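Pre-session Premises Inspection: Monitoring and Talks Support
Site: Sithole House, Brerkard
Session: Drarkeck ceasefire talks, second round
Inspected by: Riaan Coetzee
Reviewed by: Dineo Makhubela
Date of inspection: 10 May 2025
Ratings used: S (satisfactory), R (remedy before opening), N (note only)

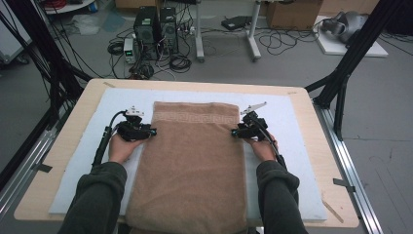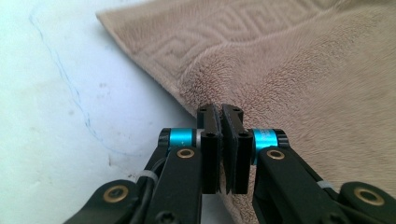

The inspection covered the plenary room, both delegation wings, the mediator's office and the grounds as far as the outer gate. Each wing was checked against the same list, and any difference in provision between the two is recorded even where it has no bearing on safety. Under the neutrality rule agreed in January, furnishings and linen in delegation rooms must carry no flag, party colour or crest. A repeating geometric border is acceptable: the Greek-key band woven across the folded tan-brown towel would pass under this rule, as it has no emblem in it. Items bearing a hotel or sponsor crest are to be withdrawn from both wings, including the wing where no objection has been raised.

1. Access and perimeter

1.1 Outer gate staffed and log in use. S
1.2 Separate vehicle routes for each delegation. R
Comment: The routes meet at the kitchen yard. Stagger arrivals by at least 17 minutes or open the north track. The north track has a soft verge and is not suitable for armoured vehicles.
1.3 Weapons deposit point, sealed lockers. S
Comment: Keys held in two sets, one by the mediator's office and one by the monitors. Close protection officers have been told that the deposit rule applies to them.
1.4 Perimeter lighting. R
Comment: East fence lamp out. Reported to Dindico (site contractor), no repair time given.

2. Plenary room

2.1 Occupancy limit displayed. R
Comment: The sign reads 90. The seating plan has 58 at the table and along the walls, with interpreters extra. The number is within the limit, but the sign is inside the door and hidden when the door is open. Move to the corridor side.
2.2 Exits clear and unlocked during sittings. R
Comment: The garden door was bolted at the request of one delegation. A bolt is not permitted while the room is in use. Post a monitor outside instead.
2.3 Table layout gives equal distance from each side to the chair. S
2.4 Interpreters' booths: ventilation and trip hazards. R
Comment: Cable crossing between booth and wall is taped only. Fit a ramp cover. Ventilation adequate with both doors shut.
2.5 Microphone cut-off reachable by the chair. S

3. Delegation wings

3.1 Smoke alarms tested, east wing. S
3.2 Smoke alarms tested, west wing. S
Comment: One unit replaced during the visit.
3.3 Escape notices in all working languages. R
Comment: West wing notices are in two languages, east wing in three. Reprint both from the same master. D.M.: the translation of "assembly point" has a political meaning in one of the languages. Use the wording already cleared for the first round.
3.4 Room doors open from inside without a key. S
3.5 Comparable room sizes for heads of delegation. N
Comment: East is slightly larger. Both sides were informed in writing and neither has replied.

4. Medical and evacuation

4.1 Ambulance on standby during sittings. S
4.2 Response time to Brerkard clinic. N
Comment: 8 minutes by day. Not measured after dark — repeat the drive once the curfew pass has been issued.
4.3 Separate assembly areas, out of sight of each other. R
Comment: The hedge between the two areas has been cut back and no longer screens them. Move the west area behind the garage.
4.4 Head count sheets held by monitors. S

5. Communications

5.1 Line to the Drarkeck monitoring post. S
Comment: Checked by voice and by radio. The radio is weak in the cellar, so the duty monitor should not be based there.
5.2 Incident log, bound and numbered. S
5.3 Press area outside the inner cordon. R
Comment: The proposed tent has a direct view into the west wing stairwell. Turn the tent or fit blinds — blinds preferred, as the tent has already been pegged.

Reviewer's remarks (D. Makhubela)

Items marked R in sections 1 to 4 must be closed before the delegations travel. Item 5.3 may be closed on the morning of opening. Item 2.2 is not open to negotiation with either side, and any further request for the bolt should be passed to my office in writing.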